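Speaker notes: Budgeting for a second packing cell
Corkholm operations planning session, May
Speaker: Shirley Hiebert

Opening (2 min)
Introduce self. Acknowledge Dae-han Sun for the costing sheet and Rasha Chidiac for the floor plan. Questions at the end, except on lease terms, which Dae-han will take as they come up.

Slide 2. Scope of the request
One arm, one two-finger gripper, one wrist camera, one bench with rails, guarding, controller. Mixed retail goods and gift packaging only. Cartons stay on the Nimon line and are out of scope.

Slide 3. Why the gripper gets its own budget line
Last year the gripper was buried under "accessories" and we under-ordered fingertips. Thin paper behaves differently from a rigid jar. Grip force, finger width and approach angle all have to be set per item class, and that is labour, so it is costed as labour. Vendors quote payload in kilograms. Ask them for minimum controllable force as well.

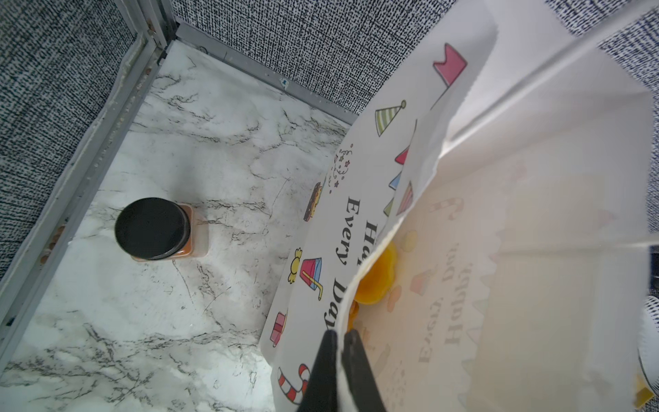

Allowance for fingertips is 12 sets a year at current wear rates. Després quoted $239 per set, delivered. Flernumar was cheaper per set but has a minimum order that would tie up two years of stock. Recommendation is Després for year one, then re-quote.

Slide 4. Integration hours
Pause here. This is the number people will challenge. Maëlle McKinnon's estimate is 882 hours across programming, item trials and operator training. Item trials are the largest share. If the catalogue is trimmed, this figure moves; the hardware figure does not.

Slide 5. Trial criteria before final payment
500 consecutive picks on the agreed item list, our lighting, our bench. Torn or creased packaging is logged as a failure even if the pick is completed. Silvana Fagundes holds the log. Vendor technicians may attend but may not retune during the run.

Slide 6. Lease or purchase
Skip if behind time. Lease favours us only if the centre moves within three years. Service is excluded from both quotes.

Close
Decision needed today: approval to issue the purchase request for fingertips and trial hours. The arm itself goes to the next capital round. Hand over to Rasha for floor space and power.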